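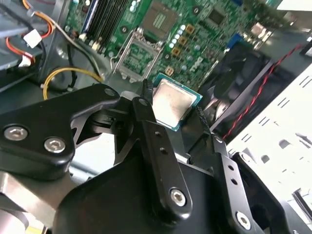
Clesten reckon the reward is lying to us, and would we please stop quoting it as though it were a pass rate. Their comment landed on the shared log on Friday evening, so it has had the weekend to annoy me.

Sunday, October 10, 2021

They have a point. The reward pays out for height above the socket and for squareness in plan, and a chip held at a slight tilt collects nearly all of it. Last batch: mean reward very healthy, chips seated flat 17 out of 92. I put the first of those on the slide for Draltbridge and left the second in a text file. Will own up on the next call.

Changes for this week:

Tilt goes into the score as its own term, measured before release. I had it folded into the general pose error, where it weighed about as much as a polite suggestion.

Approach split in two. Learned policy down to 5 mm, then a plain scripted descent that stops on force. The Ó Dubhghaill variant (wiggle until it drops) stays switched off for anything with contacts under it. It is a lovely method for pegs. LGA pins are not pegs, and we have a small tray of boards to prove it.

Release: both fingers now open at the same speed. The left was leading, a leftover from the memory module job, and it nudged the chip every time. Found this on Thursday after two days of blaming the policy, which had done nothing wrong for once.

Baseline rerun with the old weights and the new release only: 2 more seated than before, same number of attempts. Could be luck. Repeat before anyone gets excited, me included.

Still don't know whether the wrist view helps in the last bit of the descent or whether the policy ignores it. Plan is to blank that input below 5 mm and see if anything changes. If nothing does, that is a good deal of November's training time back.

Ginance want the cost per attempt by board type. Told them it depends on whether we count the boards.

To do: new socket covers, retention lever check in the reset script, rename the run folders (final_final2 is not a system).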